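Flowers for the Shared Tables: A Conversation with the Floral Coordinator at Berkier

Last updated: July
4 min read

The open-plan floor at Berkier has had fresh flowers on its shared tables for 17 months. The arrangements are made on site by employees, under the guidance of a floral coordinator who previously managed orders for the event firm Zesach. She met with the Workplace Bulletin to discuss how the program operates and what she has learned from it.

The budget is modest. Each month the program spends $156 on cut stems, purchased in mixed lots from the wholesaler Fivlow. "We do not select individual varieties," she said. "We take what is in good condition that morning and plan from there. In spring that meant a great many tulips."

Deliveries arrive at 7 in the morning and are left in buckets of cool water until the first break. Participants then clear a table, lay out the stems, and begin trimming. The coordinator asks that every stem be placed flat and visible before any vase is filled. "People want to start with the vase," she said. "I would like them to look at the flowers first. A tulip with a heavy leaf behaves very differently from a branching stem, and you see that when it is lying in front of you."

The containers come from several sources. A number were donated by employees, and others were bought secondhand. She has a stated preference for colored and patterned glass - amber in particular - for tall arrangements. "Plain cylinders show every crossed stem. Pressed glass is more forgiving, and it looks well on a pale table even when it is empty."

Asked about the most frequent error, she named height. Purple flowers on long stems are often cut too short in the first minutes of a session, and there is no remedy afterward except a smaller vase. She recommends trimming one inch at a time and stepping back between cuts.

Small bouquets are also made for individual desks. These are assembled in the hand, turned slightly as each stem is added, and tied before the ends are trimmed level. "Red and orange with some green is what people ask for," she said. "I have stopped arguing for white."

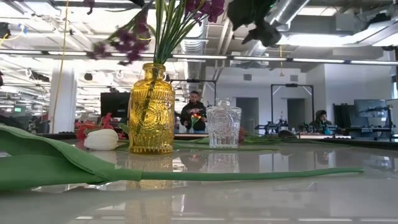

Care After the Session

Water is changed every second day, and any leaf below the waterline is removed. Lidded jars are kept out of use for flowers, although she permits them on the table as part of a display. Tulips continue to grow after cutting and may need to be trimmed again.

A second program, modeled on the first, will open at the Shojaei building in the fall. The coordinator expects to teach the opening sessions herself. "The method will be the same," she said. "The light there is poorer, so we will use brighter flowers."

741 shares
17 comments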